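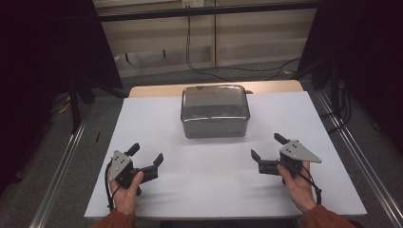 Letedari: a box list

Last updated: November 19, 2018

Hi! Letedari is a plain table of small storage boxes with lids. I started it in June after buying a third organizer that didn't fit the shelf I'd bought it for, and then it got away from me a little (okay, a lot). There are now 214 boxes in it and 559 notes about them, mostly about lids. If you're trying to decide what to keep your screws, tea bags, paint tubes or hair clips in, or you just like boxes, it's for you.

The name doesn't mean anything. I needed something to call the folder.

What's in the folder

boxes.csv has one line per box, 214 lines plus the header.
notes.csv has one line per note, 559 of them, each tied to a box by its number.
words.txt is the list of color and lid words I let myself use, so that I don't end up with "gray," "smoke," "smoky," "greyish" and "charcoal" for five boxes from the same shelf at Natano. I did end up with that. I fixed it in the summer.
README.txt is the thing you're reading.

The files are ordinary comma-separated text and they open in any spreadsheet program. If the colors column looks scrambled, your program has probably decided the file is in some other encoding, so tell it UTF-8 and try again.

The columns in boxes.csv

box_no: a number I gave it in the order I got to it. It has no other meaning, and there are gaps where I entered a box twice and took one out.

source: where I came across it. Natano is the housewares shop near me, Masanja is the secondhand place two bus stops further along, and "home" means it was already in my closets. "lent" means it went back.

outside_mm: length, width and height of the outside, lid closed, in millimeters, with an x between them. I measure across the widest part, so a rim or a tab counts. That's the number you need for a shelf.

inside_mm: same idea for the inside, taken at the floor of the box. With rounded corners this comes out a bit generous, and a stack of index cards that ought to fit on paper may not like the corners at all. Check corners before you buy for cards!

corners: square, soft or round. Soft means you'd notice with a thumb, round means you'd notice from across the room.

body: what the walls look like. Clear, tinted, frosted or solid, followed by the color. I go by looks here and I don't try to name the plastic unless it's molded on the bottom, in which case it's in a note.

lid: lift-off, snap, hinged, sliding, screw or none.

tab: yes, no, or two. A tab is anything that sticks out so you can get a fingertip under it.

state: empty, or a word or two for what was inside when I wrote it up. I know, I know, you should empty a box before you measure it. I have a button collection and a limited amount of patience.

About tinted boxes

I have to give these their own section, and I'm not neutral. I love a smoky gray box. A perfectly clear box shows every mismatched thing you own, and a solid one turns into a mystery within a month (I have opened the same white tub looking for batteries more times than I want to admit). A gray tint sits in between. You can tell there's something in there, and if it's dark stuff on the floor of the box you can tell there's a heap of it, but the shelf still looks calm.

The trouble is writing them down. A tinted box changes color depending on what's under it. On white paper it looks pale and a little blue, on my kitchen counter it goes nearly brown, and two layers of it, say a lid over a wall, read as a different shade from one. I used to have three grades of gray tint in the list and I kept moving the same boxes from one grade to another. Now there's just "tinted gray" and I feel much better.

So for anything see-through I do the same routine. It goes on something white and flat, I look at the wall first with the lid out of the way if it will go out of the way, and I write the color down before I write anything else. Glare is the other nuisance. A shiny box under a ceiling light picks up a bright spot right where you want to look for scratches, and turning the box a few degrees only moves the spot along. I tilt my head instead, which looks silly and works fine.

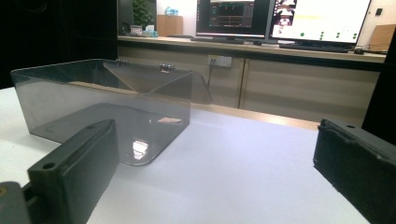

Hinges are where I got picky. In the lid column "hinged" covers everything from a strip of thin plastic that bends to real little metal hinges with pins and screws, and those are very different things to live with! I didn't want to split the column again, so the difference is in notes.csv under the word hinge. Look for "metal" or "bend" in the text.

If you're shopping for something to open every day, I'd go for metal hinges every time. Screws can be tightened. A bent plastic strip goes white along the fold, and once it's white I start being careful with it, and a box I have to be careful with ends up at the back of the closet. The flip side is that metal hinges at the back need room behind the box for the lid to swing. I've started adding a note with the clearance I needed to get the lid all the way open, measured from the back wall of the box. Only 17 boxes have that note so far, so please don't read anything into a missing one.

Snap lids I'm fine with. Sliding lids I like for tea. Screw lids on a square box are rare and I have no idea why anyone makes them, but there are a few in the list and I'm fond of all of them.

The Rikby lids

A bunch of the notes say "Rikby." That's my own word from words.txt, and it means a lid with a raised rim all the way around the top, so that another box can sit on it without sliding off. It began as a note to myself and it stuck. A Rikby lid stacks nicely with its own kind and badly with nearly everything else, and if you mix sizes you get a wobbly tower. The rim also holds crumbs and dust. Wipe it with the corner of a cloth and go around twice.

When I say two boxes stack, I mean I stood one on the other with both of them loaded and bumped the shelf with my hip. Not very scientific, but it's how shelves get treated in my house.

How I measure

Steel ruler for the inside, cheap calipers for the wall and the rim, tape for anything too long for the ruler. I round to the nearest millimeter. I measure each side once, and if it looks odd I do it again and keep the second number. Before July I was using a sewing tape on everything, and the early lines are less trustworthy for it. Those are box_no 1 to 9, and I haven't gone back to redo them, as most were lent and I don't have them anymore.

Volume isn't in the table. You can multiply it out from the inside numbers if you need it, but with round corners and sloping walls you'll get too much. Fill it with rice if you care.

Markings

A lot of plastic boxes have something molded into them, usually very small and low down on the front or underneath. If I can read it, I copy it into a note exactly as it stands, including any bits that make no sense to me. If I can't, the note says "marks, unread." Rubbing a soft pencil over paper helps with raised letters. It does nothing for shallow ones on a dark tint, and for those I've mostly given up.

What's wrong with it

It leans toward what Natano puts on the shelf and what people drop off at Masanja, so there's a lot of see-through plastic and hardly any tin or cardboard. Big bins aren't in it. If I can't lift it with one hand, it's out.

Prices aren't in it either. I had a price column and took it out, as half the boxes came from the secondhand place and the same one would be marked differently on a Tuesday than it had been the weekend before.

Some of the state entries are embarrassing. "Old keys, mostly" is a real entry and I'm leaving it.

Using it

Take it, change it, sort it however you like. If you pass it on, keep the README with it so the next person knows what Rikby means. If you add boxes of your own, please start your numbers at 1000 so we don't collide, and stick to the words in words.txt where you can. Add a word if you really need one, but look twice before you add another gray.

Still on my list: the clearance notes for the rest of the hinged lids, a proper go at the drawer inserts, and the stack of little boxes with sewing stuff in them that I keep walking past.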